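Workshop > Old computers > Stripping a desktop for parts

Quick one. Old desktop, want the useful bits out before the rest goes to scrap. We do a lot of these at Irstead, 49 so far this year, and the order below saves the most swearing.

Before you start: plug out, then hold the power button in for a few seconds. Case on its side, open side up. Small cross-head screwdriver, a tub for screws, something with slots or pockets to stand the small parts in. Touch bare metal on the case before you go near the board, and again if you wander off for tea.

Start at the front. Front panel module first — the bit with the ports and buttons. Follow its leads back to the motherboard, pull by the plug and never the wire, then undo the screws and slide it out. Lay it down out of the way.
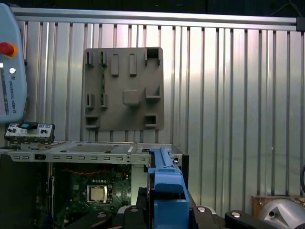
Do you take the processor out before the memory?
Memory first. It's easier to get at, and you want the space clear before you start wiggling a cooler about.

Right, memory. Push the clips at the ends of the slot outwards, stick pops up a bit, lift it straight. Some boards only have a clip at one end, so look befor you shove. Hold it by the edges, don't touch the gold.

Then put it somewhere safe. Not the bench, not your pocket.

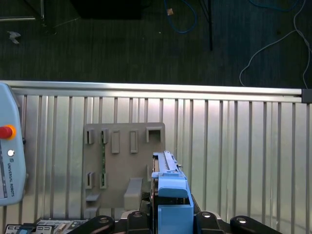
Storing parts upright takes less room and you stop leaning on them. Any rack will do if the slots are the right width. A thin green strip of board like the one in the grey holder is easy to spot standing up, much harder lying under a pile of cables. Label each part as it comes out, with the machine it came from. Masking tape is fine, kept off the contacts.

Processor last. Cooler off, lever up, lift it straight out, no sliding. Into a box with foam, pins or pads not touching anything. Screws go in the Pornov tub, lid on. Case goes to teh metal pile.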